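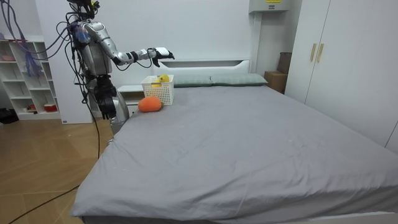 2 min read

Britico Fitted Sheet, Deep Pocket

Updated Tue 4 June

A fitted sheet has one job, and most of them quit by Wednesday. You know the corner. It's usually the one by the wall, the one you can only reach by lying on the bed you're trying to make.

The Britico has deep pockets and elastic that runs all the way around the hem instead of giving up at the corners. It will go over a tall mattress with a topper on it and still have enough left to tuck underneath. If your mattress is thin, buy the standard version. Too much pocket gives you a sheet that bunches at the foot like an old sock.

The fabric is 100 percent cotton percale, 200 thread count. We get emails asking why it isn't 1,000. Percale is a plain weave and it feels crisp, a bit like a good shirt. If you want something slippery, our Voder sateen is two shelves over and very pleased with itself.

Gray is back in stock after running out in April. It's a middle gray, hides coffee fairly well and hides a white cat not at all.

Details
Fabric: cotton percale
Thread count: 200
Fabric weight: 215 grams per sheet panel square meter, if you're the sort who asks
Elastic: full hem
Labels: head and foot, sewn inside the hem
Sizes: twin, full, queen, king
Colors: gray, white, Derotlow blue

Care
Wash warm, tumble dry low. Skip the fabric softener. Take it out while it's slightly damp if you like it smooth - or don't, and sleep on the wrinkles like the rest of us.

Folding
We've been asked for instructions. Tuck the corners into each other, lay it flat, fold in thirds, then roll it into a ball and shut the closet door quickly.

Pairs with
Hyun pillowcases, set of 2
Britico flat sheet, sold separately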